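Foro Hilo y Aguja > Costura para principiantes y no tan principiantes
Tema: ¿Lavar la tela antes de cortar, sí o no?

sigrun_moen
29 de agosto de 2024
Hola a todas y a todos. Llevo leyendo el foro desde febrero y por fin me atrevo a abrir un tema. Me he comprado un algodón de rayas precioso en Dallell, de esos que ves en el rollo y ya te imaginas la camiseta puesta, y mi suegra me dice que ni se me ocurra cortarlo sin lavarlo antes. En la academia, en cambio, la profesora nos hace cortar directamente. Es mi primera prenda con punto y me da muchísima pena estropearla. ¿Vosotras qué hacéis?

Hauke Meinecke
¡Bienvenida, Sigrun! Yo soy del equipo de tu suegra, sin ninguna duda. El algodón encoge, y el punto de algodón más todavía. Hace años le hice a mi hija un vestido de verano, con su canesú y sus bolsillos, que me llevó tres tardes enteras, y después del primer lavado le quedaba de blusa. Desde entonces todo lo que entra en casa va a la lavadora con el mismo programa que usaré después para la prenda, y se seca en horizontal si es punto. Remata antes los bordes con un zigzag para que no se te enrollen.

costurera_del_norte
Pues yo voy a llevar la contraria, con todo el cariño. Llevo 15 años cosiendo por encargo y la tela sin lavar se corta muchísimo mejor, tiene el apresto y no se mueve. Si compras buen género y luego lavas en frío, lo que encoge es una miseria. Las de Rosser, por ejemplo, no las lavo nunca antes.

Hauke Meinecke
Mujer, pero eso es tu clienta, que a lo mejor lava en frío... o a lo mejor la mete a sesenta con las toallas. Yo no me fío ni de mí mismo.

costurera_del_norte
Jajaja, ahí tengo que darte algo de razón. A mis clientas les doy la etiqueta escrita a mano, y lo que hagan después ya es cosa suya.

Torunn Strömberg
Buenas tardes. Yo haría una prueba, que es lo que me enseñó mi madre y me ha ahorrado muchos disgustos. Corta un cuadrado de la orilla, dibuja su contorno en un papel, lávalo, plánchalo y ponlo otra vez encima del dibujo. Si coincide, corta tranquila. Si no, a la lavadora con todo. Con los linos no hago ni la prueba, los lavo dos veces y los plancho todavía húmedos — una pesadez, pero es que el lino tiene muy mala idea.
Y otra cosa, Sigrun: con rayas fíjate en el contraste. Si hay negro o rojo sobre blanco, mete una toallita atrapacolor en ese primer lavado. A mí se me quedó gris un marinero entero.

sigrun_moen
¡Ay, qué bien lo de la prueba! Es blanco y negro, así que me apunto también la toallita. ¿Y para casar las rayas en los costados algún truco? Es lo que más miedo me da, la verdad, más que el cuello.

Torunn Strömberg
Corta con la tela sin doblar, una pieza cada vez. Pones la primera ya cortada encima de la tela, boca abajo, y la mueves hasta que las rayas desaparezcan. Gastas algo más, pero merece la pena. Y muchos alfileres, uno en cada raya si hace falta.

costurera_del_norte
Alfileres en punto, no, por favor. Pinzas. Los alfileres te pueden dejar agujeritos, sobre todo si el tejido es fino.

Torunn Strömberg
Con alfileres de punta de bola no me ha pasado nunca, pero cada una con sus manías. Las pinzas a mí me pesan y me tiran del borde.

Ragnvald Brekke
Llego con una pregunta tonta: ¿y los vivos y los cuellos? Yo lavo la tela principal, pero la cinta para el escote la pongo tal cual sale de la bolsa y a veces me frunce un poco.

Hauke Meinecke
De tonta nada, Ragnvald. La cinta también se lava, en una bolsita de malla para que no se te haga un nudo. Y las cremalleras con cinta de algodón, igual.

Linnea Lundgren
Qué hilo tan entretenido. Yo soy de las de lavar siempre, aunque entiendo lo del apresto. Un poquito de almidón en espray después de planchar y la tela vuelve a estar formalita para cortar. Para las rayas horizontales en una camiseta, Sigrun, elige un patrón de costado recto y sin pinzas, que así casan casi solas de la sisa al bajo. ¡Y enséñanos la tuya cuando la termines!

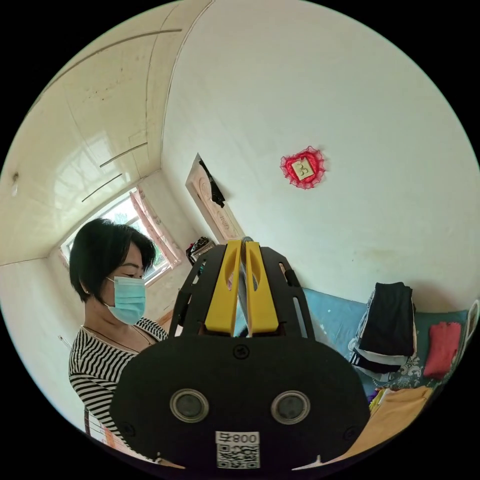 Rayas horizontales en blanco y negro, un clásico.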